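Gripper trials, September catch-up meeting
Minutes (my turn again, so you get my version)

We got going a little after 10 in the morning, once the sound on the Fultwood end was sorted out. Everybody had read the last minutes and there were no changes, except that I spelled Steken wrong in two places. Fixed now, sorry!

Old business first. The spare finger pads finally showed up from Illuseo, and they sent the soft ones and the firm ones in the same bag with no labels. I've split them up by squeezing them (very scientific) and put tape on the soft set. If you took pads before the tape went on, please bring them back so I can check what you have.

Then the main thing, which was the hand-held grippers against the old Montes setup. We've been going back and forth on this all summer and I was happy to have real numbers to show. We did 300 grabs with each one, all cloth, mostly shirts and pillowcases. The hand-helds dropped 5 and the Montes arm dropped 30. That's a big gap! The Fultwood folks pointed out, fairly, that a person guiding the gripper will fix a bad approach without even thinking about it, and the arm can't do that. So we agreed the numbers say plenty about the pads and not so much about the arm. I'm going to write that at the top of the results sheet in big letters before somebody quotes them.

We talked for a good while about using the hand-helds in pairs. I like it a lot. One hand pins the cloth and the other one pulls, and folding gets so much easier. The complaint is the cable, which keeps finding its way over your wrist when you reach across yourself. I said clip it at the shoulder, somebody else said the elbow, and we left it that both get tried.
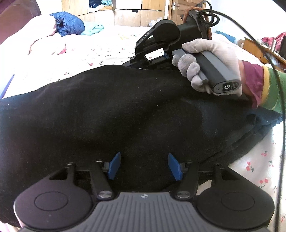

Do the left and right grippers have to be calibrated separately?

Each one gets its own calibration, and it needs doing again whenever the pads are changed. Opening width is what drifts the most, so close the fingers all the way, zero it, then open them all the way and save. Do the second gripper right after the first so both files go in the same folder.

That came up because two sessions got saved with the left file loaded for both sides. They're not ruined, we can swap the file in afterward, but it's a boring afternoon for whoever does it (me, I think).

Controllers were next. The Steken box is still the one I reach for. It starts fast and the lights make sense. The Illuseo controller has the nicer software, no argument from me, but it lost its connection 3 times during the long run and each time we had to start the clip over. Fultwood wants to try it with a different power supply before we give up on it. Fine by me, as long as it comes back before the next round.

We ran out of time for camera mounts, so that moves to the top of next month's list. Please come with an opinion on the tilt angle, we've been putting it off forever.

To do before next time:
Tape and label the firm pads (me)
Try the cable clip at the shoulder and at the elbow, same task both times
Swap the calibration file on the two bad sessions (me again)
New power supply on the Illuseo controller (Fultwood)
Order more pillowcases, thin ones this time

We stopped at 11:30. Next meeting is same time, same link.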